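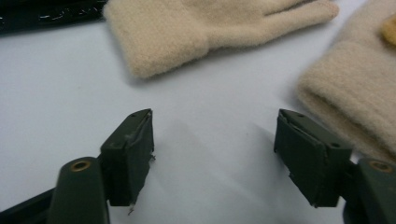
Gerardo Estrella wrote in to ask whether the Nirnley club was "robotics in the sense of robots, or robotics in the sense of laundry," and whether his daughter would need to bring her own gloves. The answers are both, and no. His other questions were better than the ones we had up here before, so we've stolen them and thrown out the old page.

Student Clubs > Nirnley Robotics > Frequently Asked Questions

Reading time: 5 minutes

Do I need to know how to code?

No. In April most of the club was learning to pick up a glove. You'd be surprised how little Python helps with that. People who can code end up on the training side, where they sit in front of a progress bar and envy the rest of us.

If you'd like to learn, Prevwood High lets us use the computer lab after the typing class leaves. Bring a snack. The vending machine has been showing the same error code for a semester, and before you offer, no, we aren't allowed to fix it.

What do members do all afternoon?

They hold a gripper in each hand and do a small household chore, over and over, while the cameras record it. The recordings are what our robot learns from. One round of a chore is called a take. A good take is smooth, unhurried and dull to watch. A bad take is much more fun and goes in a separate folder, which is opened at the end-of-year party.

Why gloves?

The Medve rules ask for a "soft household item, in pairs." We considered socks, but so did every other team in the league. Gloves have fingers, and the fingers fold under when you aren't looking, and a glove that lands palm down is a different problem from one that lands palm up. We voted for gloves before we understood any of this. The vote was not close.

How is the station set up?

A tray, a board, a basket and two gloves to start with. The rest varies by task card. Gloves go flat on the board with the fingers pointing away from you, the basket goes on the left, and the curtains get pulled as far as they'll go. They don't go all the way. We've written to the school about the curtains. 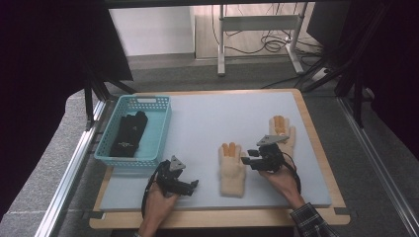

Check your cables before you start. Each gripper has its own, and each should hang in a loose loop with enough slack to reach the far corner of the board. If you feel a tug in the middle of a take, stop and call it. Do not try to win. The cable has been at this longer than you have.

Sleeves are fine. Dangling bracelets are not. Rings are between you and your conscience.

How long before I'm any good?

Some 40 takes, for most people. You'll pinch air for the first stretch. Then you'll start turning your wrists a little before you close the fingers, without having decided to, and that's pretty much the whole skill. A few members get there in one session and are insufferable until they meet the folding card.

Can I use my hands just to straighten the glove?

Between takes, yes. During a take, no. If a bare hand goes in to help, the robot is being taught that a bare hand will come along and help, and it will wait for one at the competition. Ours waited for the full time limit last year. It looked very calm.

What gets a take thrown out?

Talking to someone and turning your head to do it. Dropping the glove off the board. Starting before the light is green. Sneezing is judged case by case.

Most of our lost takes come down to where people point the fingers. Come in low, keep both sides level with each other, and leave a real gap before you close. If you're scraping along the surface you're too low, and the tape on the fingertips will tell us so even if you don't.
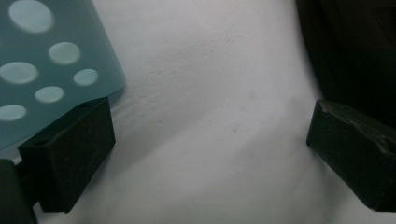

Slow down when you're near the basket, too. It's light and it slides, and it's very easy to bring the gripper down on the rim and push the entire thing sideways. Lift over the edge, let go, come straight back up. New members like to give the glove a little shake when it sticks. The robot will learn the little shake. It will then do the little shake to everything, including things that aren't stuck.

What is Nekotska?

The logging program. It was written by a student who has since graduated, and it has one button, labeled "ok." Press it at the start of a take and again at the end. If it asks you something in a pop-up, the answer is "ok."

Do you ever win?

We placed 5th at the Medve regional. We'd like it noted that our score was 78, that the team above us used socks, and that we've moved on.

What does it cost?

Nothing, apart from the bus to Medve and your share of the pizza. There's a sign-up sheet taped to the lab door. If the sheet is gone, email the club address and somebody will write you on the new one.

Is my kid old enough?

Ninth grade and up. Younger siblings may watch if they can stand behind the tape line and say nothing for a full take. So far the record belongs to a toddler, who was asleep.

Page last revised May 28, 2022

More from Student Clubs
Medve Task Cards: What Changed This Season
How to Re-Tape a Fingertip
Prevwood Computer Lab Hours
Chess Club FAQ
The Curtain Letter (Second Draft)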